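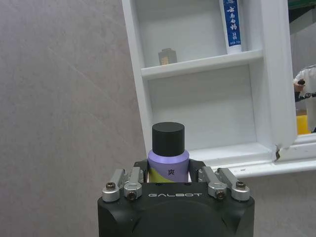 Is the Vulstead handheld signal meter good enough for sorting out home Wi-Fi and a couple of radios? For that kind of work it's plenty, and I'd buy mine again.

I got it in February after my old Drilto quit holding a charge. The menus took me one evening to learn (the manual is terrible, skip it) and the screen is so much easier to read outdoors! Sweeps are quick, and it found the noisy power supply under my desk that had been wrecking my 412 MHz readings for months.

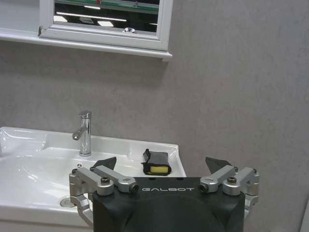
Marek Kubíček

Battery life is a solid 8 hours with the backlight turned down. It saves up to 500 traces, and you move them over with a regular USB cable, no special software needed.

Now the gripes. The antenna connector feels a bit loose, the beep can't be turned off all the way, and weak signals get lost in the mush if a strong one is close by. My neighbor's Bellamy handles that better, but he paid over 1000 dollars for it and I sure didn't. Get the padded case too, the one in the box is just a thin sleeve.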